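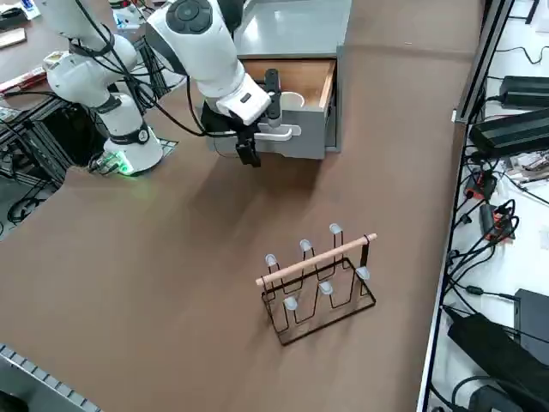 ¡Hola! Me llamo Yuzuki Fukuda y trabajo en Nelero, un taller donde enseñamos a los robots a hacer cosas de casa y de cafetería: abrir cajones, mover tazas, cerrar puertas. Mi sobrina me preguntó si los robots me iban a dejar sin trabajo, y como la respuesta me salió larguísima, la escribo para todos.

Primero, ¿qué es automatizar? Pues lograr que una máquina haga sola una tarea que antes hacía una persona. El lavavajillas de tu casa ya lo hace. La diferencia es que el lavavajillas no tiene que buscar los platos por la cocina, ¡se los metes tú! A un brazo robot le pedimos algo más complicado: que llegue hasta el asa de un cajón, la agarre y tire.

Prueba una cosa. Abre un cajón usando solo el pulgar y el índice, como si fueran una pinza. ¿A que has tenido que pensar dónde ponías los dedos? Pues ese es el problema de un robot con pinza de dos dedos. Tú notas en la piel si algo se te resbala, y a él hay que explicárselo con números (muchos números). 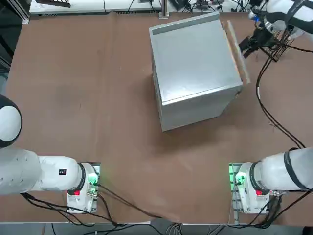

Las puertas también tienen su truco. Una puerta gira alrededor de sus bisagras, así que la mano tiene que moverse en curva. Si tiras en línea recta, la puerta se atasca o se te escapa. A mí me costó una semana entera entenderlo bien, y eso que llevo toda la vida abriendo puertas.

¿Y qué ha cambiado para la gente? Te cuento lo de mi compañero Pylyp Boiko. Antes estaba en el almacén de una cafetería grande, en Skustport, y se pasaba la mañana guardando tazas. Una vez calculó que movía aproximadamente 1.000 al día. ¡Le dolían los hombros hasta para peinarse! Ahora prepara los ejercicios del robot: decide dónde va cada mueble, mira qué sale mal y lo apunta. Dice que se cansa menos el cuerpo y más la cabeza.

Pero no todo son ventajas, y eso también hay que contarlo. Manee Sukprasert, que venía del mismo almacén, echa de menos charlar con los demás mientras trabajaban. Y aprender un oficio nuevo da un poco de miedo, sobre todo si llevas 18 años haciendo otra cosa. Por eso en agosto tuvimos clases para todos, con tiempo para equivocarse y sin notas.
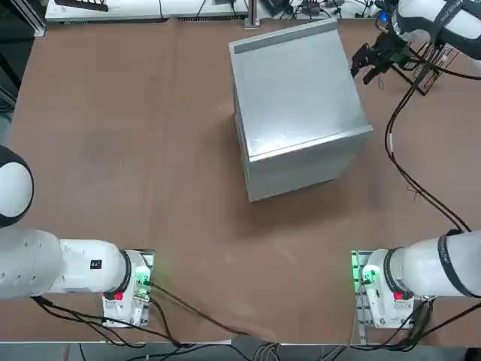

Última modificación de esta página: agosto, 16:40 h

Me queda la pregunta de mi sobrina. Algunas tareas sí las harán las máquinas, y habrá personas que tengan que cambiar de puesto. Lo importante es que alguien les pregunte antes y les ayude a aprender. En mi taller sigue haciendo falta gente para pensar los ejercicios, arreglar cables y decidir cuándo hay que parar.

Si tienes una pregunta, pídele a tu profe que nos la mande. Las leemos Pylyp y yo a la hora de la merienda, y contestamos también las raras.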